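Week 4 notes - Who does what once the arms arrive

OK, picking up where we stopped, with the Flindine kitchen in Poltbridge. I spent 2 days there in August and I loved it! They send out 2,000 meals a day, and the dull part (plates down, plates up, over and over) is what they want to hand to a two-armed station.

What I kept asking people was what happens to the rest of the shift. The answers were all over the place. A few were glad to give their wrists a break. Others missed the chatting - you talk while you stack, and you can't really chat with a Conus screen. And somebody has to reset the station when it stops, so that's a new skill, and so far it comes with no new pay.

Look at the photo before class and write down every job a person would still have at that table. Who sets it up? Who wipes it down?

Read Escobedo, chapter 4, and bring one page on a job you've had yourself. Messy is fine!
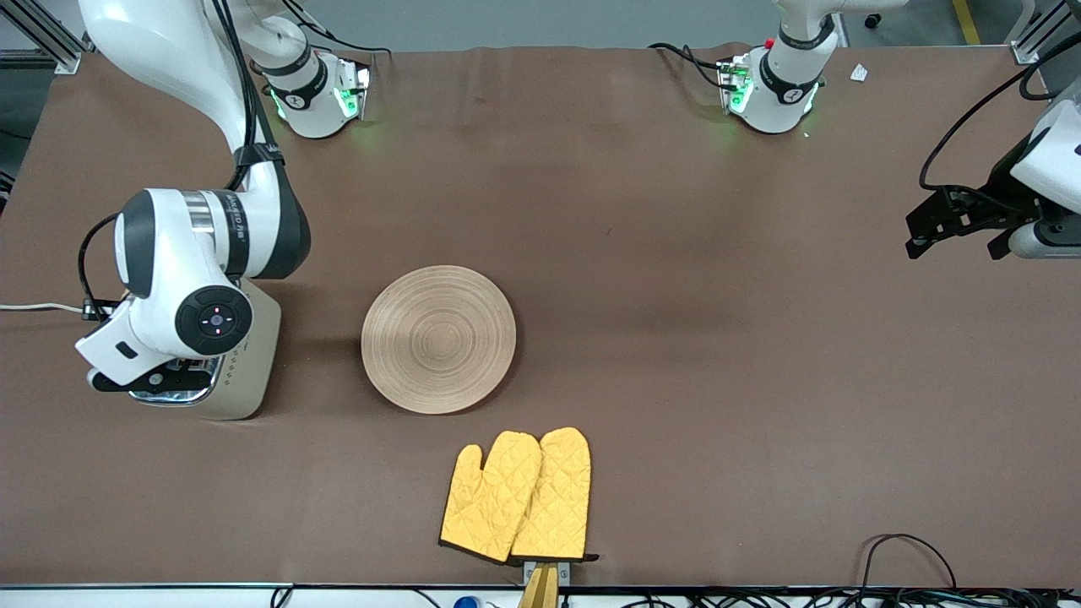
Two-armed station with a wooden plate and a pair of yellow oven mitts on the table.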